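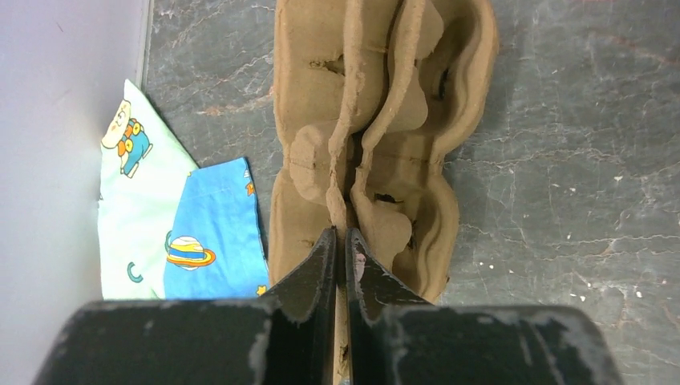
**Materials in Everyday Life, handout for the paper and pulp session**
Rocío Castaño, Tefera campus
March 5, 2018

Hi everyone, these are my notes from the session, tidied up a bit (I talk faster than I type, so some of it is fuller than what I said and some of it is thinner). If you missed it, read this first and then have a go at the tear exercise with whatever's in your own recycling bin. There's a longer reading up on Stultumeo but you don't need it until we get to coatings.

## Moulded pulp, or the stuff egg cartons are made of

I love this material and I'm going to try to make you love it too! Moulded pulp is old paper and cardboard, mashed up in water until it's a thin grey-brown porridge. A mesh mould gets dipped in the porridge, a vacuum pulls the water through, and the fibres stay behind on the mesh in a soggy skin. Then it's lifted off and dried. That's more or less the whole process, and it has been done that way for about as long as any of us have been buying eggs.

Two faces, then. The side that sat against the mesh picks up the mould's shape pretty crisply. The other side dries however it likes, so it's rougher and you get that fuzzy feel. Pick up a carton at home and rub both sides with your thumb. If both sides are smooth it has been pressed again while hot, and you'll have paid a little more for your eggs.

The colour comes from what went into the porridge. Brown boxes give you brown pulp, newsprint gives you grey. Dyes can go in too, so don't put too much faith in colour when you're identifying things.

### Why the bumps?

Someone asked this and it was the best question of the day. A flat sheet of pulp that thick would be floppy. Push it into cups and ridges and it gets stiff, the same way corrugated iron is stiffer than flat tin. The ridges between the cups do a lot of the work along the length of the carton, and the cups themselves take the squash from the sides by giving way slowly.

What happens when you go too far is worth doing with your own hands. Fold a carton lengthwise and squeeze. The ridges buckle first, then the cup walls crease, and you'll usually find little tears where a wall was thin or bent sharply. The fibres at a tear are long and hairy. Compare that with a snapped bit of polystyrene, where you get beads. Now let go and see how much it springs back (not much, it's mostly air and friction holding those fibres in place, and once they've slid they stay slid).

## The takeaway table

The second half was all takeaway things. I got most of my favourites from Ninano, the coffee place near the library, who are very patient with me.

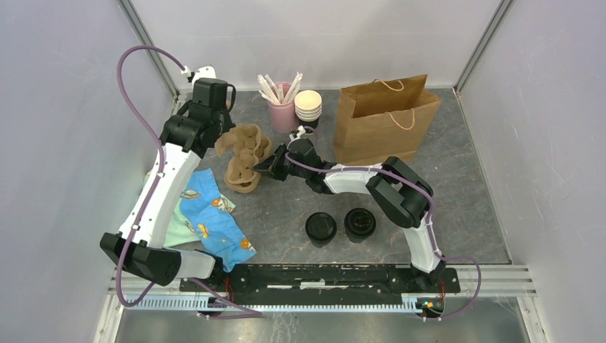

*Takeaway gear: pulp cup carrier, paper straws in the pink cup, cream paper bowls, kraft bag, two black plastic lids.*

Notes on each, in the order I'd teach them.

**Cup carrier.** Moulded pulp again, same family as the egg carton. The pockets have to hold cups of different sizes, so on a lot of carriers the walls have slits or flaps that bend outward to let a fat cup in. It's a clever bit of design for something that gets used between the counter and the car park. Hold an empty one by a corner and feel it flex, then imagine two full coffees in it.

**Paper straws.** A straw is usually a long strip of paper wound in a spiral and glued. Unwind one and you can count the layers. The wet-strength question comes up every year: paper goes soft because water gets between the fibres and loosens the bonds, so straw makers pick denser papers and glues that put up with a drink for a while. I have strong opinions about straws in thickshakes, which I'll save.

**Paper bowls.** Paper that holds soup needs a barrier, commonly a very thin layer of plastic, though there are plant-based and water-based versions too. You often can't tell by looking. Tear an old one slowly at the rim and see if a clear film stretches after the paper has given up. We'll come back to this one, it's the messy bit of the whole topic.

**Kraft bag.** Kraft is German for strength, and the paper earns it. The fibres are long and haven't been knocked about with bleach. Have a look at twisted handles as well: they're only paper, rolled tight into a cord and glued under a patch. Twisting makes the fibres grip each other, same idea as rope.

**Lids.** Plastic, so not our topic, but please look at the ribs. They're doing the same job as the ridges in the carton! Black plastic is also a headache for sorting plants that rely on optical scanners, which can struggle to see dark pigment.

## Some numbers to play with

These are for the worksheet. The Ninano people told me they go through 110 cup carriers in a busy week. A small carrier on my kitchen scales came to 29 grams. Work out the weekly weight of pulp, then do it for a year, and write down what you've assumed. For the extension question, use the Mandadton depot, where they take more than 4000 kilos of mixed paper and board in a normal week. What share would the one café's carriers be?

## For next time

- Bring one paper thing that has been near food, rinsed and dried please.
- Do the slow tear on it and tape both halves into your notebook with a line on what you saw.
- Read the coatings section on Stultumeo. Skip the chemistry box if it scares you, we'll do it together.

If you're doing the long project, I'd like your topic by August, and yes, egg cartons are allowed.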